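Laying out the placement board

Before you start, clear the table. I use a dark matt top because the white board shows up so well against it, and I keep a plain black curtain behind so there's nothing to distract the eye. Kirsty Wragg (she drew up the first sheet for our Kulmont set) swears by doing this bit in the morning when the light is kinder, and I've come round to it!

1. Lay the board flat. A slight angle to the table edge is fine, as long as it doesn't rock when you press a corner.

2. Find the outlines. They're thin, and some are quite faint, so get your eye in before you pick anything up. You're looking for circles, a square and a couple of rectangles, one narrower than the other.
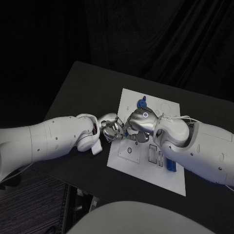 3. Tip the blue parts into a tray and sort them by shape. I do blocks first, then the round things, then pegs last of all, as they're the ones that roll off and vanish under the table (I've lost 3 since January).

Note: the blue plastic marks easily if you store it loose with metal bits. A lidded tub is plenty.

4. Stand the tall part with the knob on top towards the back of the board. It's the one you'll knock with your sleeve otherwise - ask me how I know.

5. Move on to the pegs and the small white plates. Hold a peg near the top and lower it straight down. If it feels tight, lift it out and try again, and please don't twist.

Caution: small parts. Keep the pegs well away from toddlers and the dog.

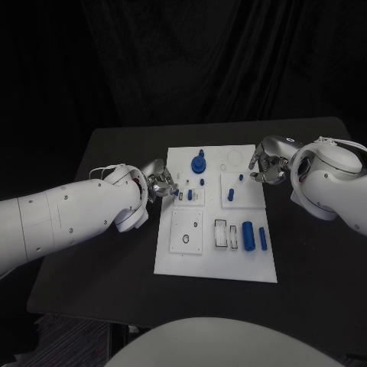
Putting it all away

Take the pegs out first, then the bigger pieces. Wipe the board with a dry cloth - Jhonatan Villca used a wet one on ours and the corner lifted. Store it flat, with nothing heavy on top.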